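The Long Way Round to Brodden

Baltasar Aranda has made a thriller in which the biggest chase takes place at walking pace, and I loved every minute of it. Brodden runs to 162 minutes, most of them set in and around the ferry port of Dirkport, and I went in with a coat over my knees expecting to doze. I came out wanting to buy another ticket!

Olaia Arrieta plays Cuesta, a customs clerk who finds the same crate listed on two ships. She tells her boss, he tells her to go home, and of course she doesn't. From there the film follows her through offices, car decks and one marvellous canteen, where she and a man from the shipping firm Stataver discuss soup for a good five minutes while each tries to work out how much the other knows.
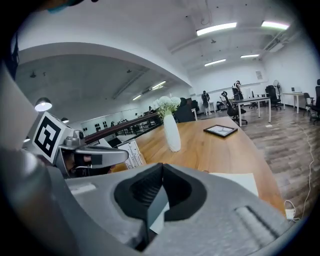 Arrieta is wonderful in that scene. She has a way of going very still just before she lies, and once you've spotted it (I was slow, it took me until the second ferry) you start watching for it everywhere. Aranda clearly knows what he has in her. He lets her listen, which so few thrillers bother to do with their leads, and he keeps the music out of the way until the crossing to Brodden itself.

And what a crossing! There are 14 passengers on board, one of them has the key to locker 991, and the fog is so thick that half the suspects are just voices. My only grumble is the business with the brother, which eats up time early on and is then dropped. The woman next to me gripped her armrest all the way to the harbour wall, and so did I.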